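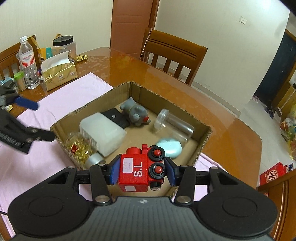
The pads wear out long before the screws do, the technician at Saragih said, and most of the faults blamed on the screws are pad faults.

The machine under discussion was the Zimik, a two-finger hand-held gripper that the Pasdale workshop maintains in matched pairs, left and right. Each black finger has two blue pads on its inner face and turns on metal pivot screws. The technician's log for the right-hand unit of one pair stood at 1459 grips when we spoke in April.

"At 2000 I change all the pads on that unit, whatever they look like," the technician said. "If you change one pad, the new one stands proud of the old ones and takes the whole load. Then you get a block turning in the grip, and somebody tightens the pivots to fix it."

Tightening the pivots does not fix it. It adds drag to the finger, the finger closes late, and the reading for the opening width no longer agrees with where the tips are. The workshop sets the screws by feel: snug, then backed off until the finger falls under its own weight with the body held sideways.

"If it sticks on the way down, it's too tight. If it rattles, it's too loose. I don't use a torque driver on those. The thread is too short for the number to mean much."

A drop of Clitard threadlocker goes on each screw, and the unit is left overnight. The technician once put a gripper back in service the same afternoon and found a screw on the floor the next morning.

Checks are done with ordinary objects. A painted wooden toy engine is a good one, the technician said, as it has flat sides, a hard edge and knobs or wheels that stick out where a fingertip would like to go. It is picked from a cardboard box, turned upside down and held. A bottle lying on its side comes later, and then something soft.

"A plush toy tells you nothing about the pads. Anything can hold it. I use it to see if the fingers come back to full open afterward, because fibers get into the pivot."

Cleaning takes more of the week than repair. Pads are wiped with a damp lint-free cloth. Alcohol was used for a while, but it left the surface hard after 26 cleanings on the bench sample, and the workshop went back to water. The ribs on the body are brushed out dry.

The cable gets the last look. It is flexed along its length with the unit powered, and any dropout on the screen means a new cable. The workshop does not splice. More than 101 cables have been replaced so far, most of them with the break close to the plug.

"People carry it by the cable," the technician said. "I put a label on the case. The next thing to change is the strain relief, and I have two versions printed. The longer one fouls the left-hand unit when they're side by side, so I'm shortening it."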